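Projet de fin de semestre – Perception et commande
Segmentation de démonstrations pour la saisie de textiles
Rapport remis le 6 avril 2026
Groupe : Viorica Dinu, Gilmar Rangel, Teodoro Solís

1. Objet du travail

Notre sujet portait sur la chaîne logicielle Skovby, qui transforme des démonstrations faites à la main avec une pince portative en données d'apprentissage pour une politique de saisie. La version reprise en novembre savait lire les enregistrements et estimer la trajectoire de la pince, mais le découpage en phases (approche, contact, saisie, dépose) se faisait encore à la main. Nous devions l'automatiser, puis vérifier que la politique entraînée sur ce découpage ne perdait rien.

2. Données

Le jeu de travail compte 196 démonstrations, toutes sur des textiles souples. Nous en avons gardé 24 pour le test, choisies avant tout réglage. Chaque démonstration est ramenée à 600 pas de temps au maximum ; les plus longues sont sous-échantillonnées par le module Radwan, qui recale aussi les images sur la centrale inertielle.

3. Détection du contact

La première version utilisait uniquement l'ouverture des doigts : dès que la vitesse de fermeture passait sous un seuil, on déclarait le contact. Cela marche sur un objet rigide. Sur un tissu, les doigts se ferment presque entièrement et la courbe d'ouverture ressemble à celle d'une fermeture à vide. Nous avons donc ajouté un second signal, calculé dans une fenêtre fixe entre les extrémités des doigts : le flot optique du tissu par rapport à celui du fond. Si le pli suit les doigts, la saisie est retenue. S'il reste solidaire du fond, elle est rejetée.

Le cas du linge bleu froissé sur le drap beige nous a servi de référence pendant la mise au point. Les deux couleurs se séparent bien, et le pli arrive juste entre les doigts, dans la zone où l'ouverture seule ne permet pas de trancher. 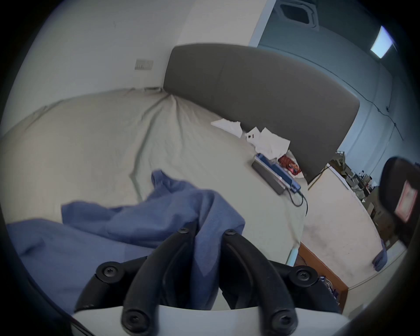
Noemí Figueroa a fait remarquer à la revue intermédiaire que le drap risquait de bouger avec le linge, et que notre flot du fond serait alors faux au moment précis où l'on en a besoin. Elle proposait d'estimer le mouvement du fond sur les parties rigides seulement, murs et meubles, et de laisser de côté toute surface souple.

Nous avons suivi cette remarque. Le masque du fond est maintenant construit à partir des points dont la position 3D reste stable sur 70 images consécutives. Le calcul est plus lent, mais il se fait hors ligne. Les fausses saisies dues à un drap entraîné ont disparu du jeu de test ; il reste des erreurs quand le fond est trop flou pour donner des points stables.

4. Planification et rejeu

Les segments sont rejoués dans le simulateur Jirkach avant l'entraînement. Un segment dont la trajectoire sort de l'espace atteignable du bras est écarté, avec un code d'erreur dans le journal. Gilmar a réécrit cette partie – l'ancienne s'arrêtait à la première erreur et il fallait relancer tout le lot.

5. Limites et suite

Le seuil sur le flot relatif est réglé à la main et dépend de la texture du tissu. Sur un linge uni, le flot est pauvre et la décision revient en pratique à l'ouverture des doigts. Nous n'avons pas eu le temps d'essayer un seuil appris. Le code, les fichiers de configuration et la liste des démonstrations de test sont dans le dépôt du groupe, branche « contact-v2 ».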